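Teleop demos in sim: my peg insertion demos all look different, is that bad?
Posted in Simulation & Teleop, May 10, 2026

Hi all! I've been collecting demos by remote control in simulation since January and I'm stuck on something. The task is simple on paper: close the gripper on a part that has metal pins sticking out of one side, turn it, and bring it over to a socket. I drive the arm with a handheld controller and I've saved 49 demos so far.

My trouble is that I never grab the thing the same way twice. Sometimes it's nearly straight between the fingers, sometimes it's leaning way over. When I train on all of it, the arm gets to the part fine and then sort of dithers right before closing (you can see the fingers twitch, it's kind of painful to watch). Should I throw out the leaning ones and record a cleaner set? Or do I just need a lot more? I'm using the Luvis controller plugin with the stock settings, wrist camera only.

Posted by brulside_bench

I had the exact same dithering! Don't throw anything out yet. What fixed most of mine was looking at the pauses. When you drive by remote you stop and think before you close the gripper, and all those frames where nothing moves get saved too, so the policy learns to sit there. Trim them. I cut every stretch where the controller was idle and the twitching mostly went away without one new demo.

As for the lean, some variety is good, but it has to match something the camera can see. If the part starts out tilted and you grab it tilted, great, keep that. If it starts out in the same spot every time and you grab it six different ways depending on your mood (I did this for weeks), the robot has no way to tell which one you wanted. Pick 2 grasps at most and stick with them. And I'd add a second camera off to the side. From the wrist, a pin part leaning away from you can hide its far end completely, and that's the end you have to line up with the socket.

Oh, and check your rotation scaling in Luvis. Mine was so high that a small wrist twitch swung the part way over, and I thought I was just a lousy driver. I turned it down and my demos got slower but a whole lot smoother.

Posted by kostiuk_fan

More data. I have 2,067 on my task and it works ok

Posted by hovelora6

Thanks, both! I went back through the saved runs and yep, the pauses are awful, there's one where I clearly went to get coffee. Trimming tonight. I'll lower the rotation scaling too before I record any more. 2,067 is not happening on my evenings, sorry! Adding a wrist view from one of the leaning ones so you can see the kind of angle I mean.

Posted by brulside_bench

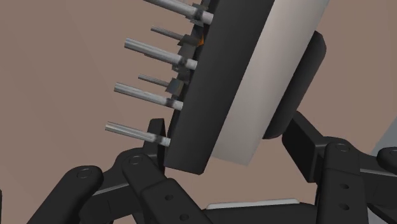
Wrist view in sim, pin part at a lean between the fingers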